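Two-arm bench cell: stock parallel fingers or the longer Vass fingers for flat packets?

Posted in Arms and grippers

Trutesow

I have a pair of small desktop arms bolted to an extrusion rail at the front of a three-sided enclosure. The job is a sorting routine: pick small flat packets with coloured labels off the floor, put each one in the right compartment of a divided tray, then put hand tools (pliers, a couple of screwdrivers) away in a toolbox at the back. Both arms are driven from the same Pliltau controller board set, current firmware, position control only.

The trouble is with the packets. The tools I can grip nine times out of ten, because the handles stand well clear of the floor. The packets have very little height to get hold of. The stock fingers have a blunt edge, and if the arm comes down a fraction too high they close over the top and skid. If it comes down too low the finger tips press on the floor, the wrist servo loads up and the controller drops the move.

What I have tried up to now:

Stock fingers, vertical approach. Works when the packet is near the middle of the floor. Poor towards the back, where the arm is stretched out and sags.

Stock fingers with thin rubber sheet glued on. Better hold, but the closed gap is now too wide for the thinnest backing.

Vass long fingers, borrowed for a Sunday. They get under the edge nicely but flex sideways on the pliers, and the wrist camera view is partly blocked by them.
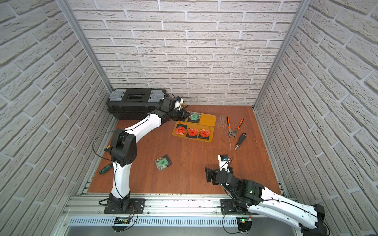 Trutesow
Member, bench automation

The four packets I am working with have square tags on them, three red and one green in the tray at present, with another green one still loose on the left half of the floor. The red ones go in the lower row and the green in the upper compartment. Left arm is reaching over between the tray and the toolbox, right arm has the wrist camera on top of the gripper.

Is it sensible to run different fingers on each arm, or will that cause more bother than it saves? I would also like to know whether the fault is really sag and not the fingers at all.

Edit: I wrote four packets above, it should be five including the loose one.

Brirkilberg
Regular contributor

Different fingers on each arm is fine and is what I would do. Put the long ones on the arm that handles packets and keep the stock ones for tools. You need a separate tool offset for each arm in the controller settings. If you share one offset file between them, the arm with the long fingers will drive its tips into the floor on the first move.

Before buying anything, separate sag from finger shape. Do it like this.

Fit the stock fingers. Command the tip to a fixed height above the floor at 11 points, working from close to the base out to full reach. Measure the true height at each point with feeler gauges or a stack of card. Write down the difference. Then do it again with the long fingers.

If the error grows with reach by the same amount for both, it is sag and backlash, and no finger will cure it. Enter a height correction against reach and test again. If the error is flat but the grip still fails, the finger profile is at fault.

On my own cell the correction table did most of the work. I logged 1000 picks on flat plastic cards with stock fingers after correcting, and the misses that were left were nearly all at the two back corners. I moved the tray forward and stopped worrying about it.

Two smaller points. Slow the last part of the descent, as a fast approach makes the tip bounce and the height reading is then worthless. Also check the bolts on the base plate. A slightly loose T-nut in the rail looks exactly like sag in the figures.

For the blocked camera view, tilt the camera module if the bracket allows it. Recalibrate afterwards.

Vass fingers user 1845
New member

i have the long ones and they are good for thin stuff. never tried pliers. the flex goes away a bit if you grip nearer the root of the finger. you could also put foam on the floor so the tips can push down without stalling

Brirkilberg
Regular contributor

Foam will work for the grip but it upsets the height measurements above, so do those on the bare board first. It also lets screwdrivers sink in, and then the tool picks get worse.

Trutesow
Member, bench automation

Ran the height test on the left arm only. Error grows with reach, and the curve is nearly the same for both sets of fingers, so it is mostly sag. One bolt on the base plate took a quarter turn as well. I have put in a correction table and will repeat on the right arm before deciding on fingers. The offset files are now separate.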